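Shoes Off at the Door

Anyone who has lived in a shared house knows the pile. It starts with one pair of slides kicked off by the front door, and by the weekend there are trainers on top of them and somebody is hopping about looking for a left foot.

When we asked readers in June how they deal with it, 482 wrote in. The most common answer was a rack, and the most common complaint was that the rack is always full.
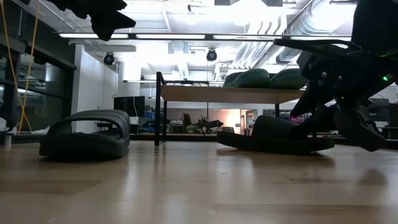 Home & Interiors Desk, Okeda Magazine

A table with a wooden top and thin metal legs will do the work of a rack and looks better in a small hall. Green slides sit on top, while the dark ones are still down on the floor. Slides suit this sort of storage. They have no laces to trail and they are light enough to pick up by the strap.

Measure before you buy. The Ornska bench, at £86, is 70 cm long and takes a few pairs side by side. The Tufa is cheaper but has no lower shelf. Leave a gap underneath for a broom.

A polished floor shows grit quickly, so put a mat just inside the door and knock soles together outside. Wipe ribbed straps with a damp cloth and let them dry before they go back up.

One household in Vokthorpe gives each person a colour and a spot on the shelf. Guests get the floor.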